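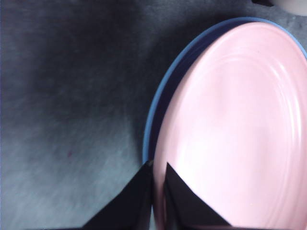
A pink plate stacked on a blue one, both on gray fabric.

How to Test Hard Water and Keep Scale Off Glazed Dishes

This page covers testing water hardness at the kitchen tap, setting the salt and rinse aid on a dishwasher to match, and removing scale that has already formed on glazed ceramic. It applies to household machines with a built-in softener. Machines without one are covered near the end.

What you need

Hardness test strips or a drop-count kit
A clean glass
White vinegar, 5 percent
A soft cloth
Dishwasher salt, coarse, with no additives
The manual for your machine

Step 1. Test the water

Run the cold tap for a full minute. Fill the glass and dip the strip for as long as the packet states, usually one second. Shake off the excess and hold the strip level until the reading time is up. Compare it with the chart in daylight. Warm bulbs shift the pink and green pads enough to put you in the wrong band.

Strips give a range. A drop-count kit gives a number and is worth the extra cost if you are setting a softener. Results are in parts per million (ppm) of calcium carbonate or in grains per gallon (gpg). One gpg equals 17.1 ppm. Our tap in Enddale reads 18 gpg with a drop kit, well into the very hard band, which starts above 10.5.

If your house has a whole-home softener, test at the kitchen cold tap and again at the hot tap. Some installers leave the kitchen cold line unsoftened. Most dishwashers are fed from the hot line, so use that reading.

Step 2. Set the softener level

Look up your reading in the manual. The numbered levels are not shared between makers. On the Westum 685 used for this guide, the levels go up in uneven steps and the top one is meant for water harder than ours. Hold the program button while switching the machine on, wait for the display to blink, then press until the right level shows. Switch off to save.

A setting that is too low leaves white film. A setting that is too high wastes salt and can leave very soft water, which slowly etches glassware. Etching does not come off.

Step 3. Fill the salt

Unscrew the cap in the floor of the tub. On first use only, fill the reservoir with water. Add salt through the funnel until it is full, wipe the thread, and close the cap tightly. Start a rinse program right away. Spilled brine left standing will pit stainless steel.

The 900 g bag of Warrier coarse salt is handy for topping up. Do not use table salt. The anti-caking agents clog the resin.

Step 4. Adjust rinse aid

Start at level 3. Run one normal load and check the plates once they are cool. Round spots mean the dose is low. Bluish streaks mean it is high. Change one level at a time and run a full load between changes.

Step 5. Remove existing scale

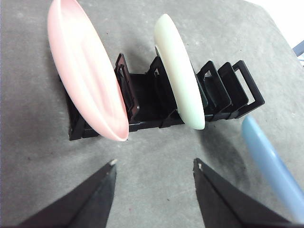 Scale forms where hard water sits and evaporates, so drying position matters as much as dosing. A plate laid flat holds a thin pool in its well and dries with a ring. Stand plates upright in a rack, as with the pink and mint-white ones in the black plastic rack, and water can run down to the lower rim. Leave space between plates. Wipe the lower rim if drops remain.

For film already on the glaze, wet the cloth with vinegar and lay it on the plate for five minutes. Rub lightly, rinse, and dry by hand. Repeat once if needed. Raised rings and foot rims hold more scale than flat areas and may need a soft toothbrush. Keep vinegar off metallic trim. Do not use scouring powder on a glossy glaze.

Machines without a softener

Use a detergent with added water conditioner, such as Itia tablets for hard water, and keep the rinse aid topped up. Run an empty hot cycle with a citric acid cleaner every January and again in midsummer.

Retest the tap after any notice of a change in water source.

Last updated 23 August 2020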